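Chapter 4
A Place for Every Kind: Sorting and Labeling at Home

In this chapter
Why groups beat rows
Choosing a container that fits the food
Writing a label people will read
Setting up a fruit station
Key words: category, home spot, open storage, label line, overflow

Open any kitchen cabinet and you are looking at somebody's idea of how the world is divided up. Soup with soup, tea with coffee, birthday candles in with the batteries for reasons lost to time. I love this part of the course! Sorting is one of the first things we learn to do as small children, and we go on doing it for the rest of our lives, mostly without noticing. In Chapter 3 you emptied a shelf and cleaned it. Now you get to decide what goes back, and where, and what you are going to call it.

A category is a group of things that belong together for a purpose. The purpose matters. A botanist will tell you a tomato is a fruit, and a cook will put it with the onions, and both are right for the work they do. When you sort a kitchen, sort for the person who is standing there hungry at seven in the morning. Ask what they will be looking for and which word they would use for it.

Students at the Harnside teaching kitchen tried this in April with a mixed table of 36 food items. Each pair made its own groups and wrote its own labels, with no list to copy from. The results were wonderfully different. One pair sorted by meal, another by how soon the food would spoil, and a third made a group called "needs a knife" (a surprisingly good one, if you pack lunches). Every pair could defend its choices, and that is the skill we are after.

4.1 The home spot

Once you have a group, it needs a home spot: one place where it lives and to which it returns. A home spot can be a shelf, a drawer, a hook or a corner of the counter. For food that gets picked up and eaten all day long, open storage works best. Open storage means a container with no lid and sides low enough to see over. Baskets, trays and wide bowls all count.

Fruit is the perfect place to start. It comes in handy shapes, it looks cheerful, and it gets eaten faster when people can see it. It also changes from day to day, so a fruit basket teaches you to check, turn and use up what you have. Give it a flat surface, leave room for a hand to reach in, and put the heavy, firm fruit in first. Soft fruit goes in last and should be set down gently, never dropped. A peach bruises easily, and the damage may not show until later.

4.2 The label line

A label line is the strip or sheet that tells people what belongs in a home spot. Keep it to one word or two. Write it by hand if you like; plain letters in dark ink are easy to read and cost nothing. Place it beside or under the container so that it still shows when the container is full. Use the word for the whole group, such as "fruits," and you won't need a new label every time the shopping changes.
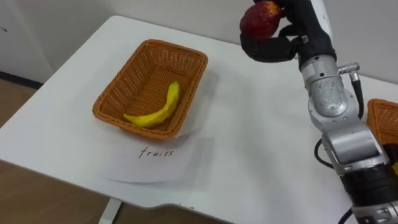 Written by the author of the Skivness Home Skills course
Lead writer, Units 2 and 3

A banana in an orange wicker basket, a round red fruit held up above the table, and one handwritten word on white paper: with so little, you already have a category, a home spot and a label line. Look at how differently the two fruits are shaped, and then think about what else could share that basket before you would need a second one. Food that no longer fits its home spot is called overflow, and we will deal with it in Section 4.3.

Before you read on

Choose one open container at home and write a label for it in two words or fewer. Leave it out for a day. In your notebook, write down anything that ended up in the container and didn't match the label, then decide whether to move the item or change the word. Bring your notes to the next class. The full sorting chart is on page 316.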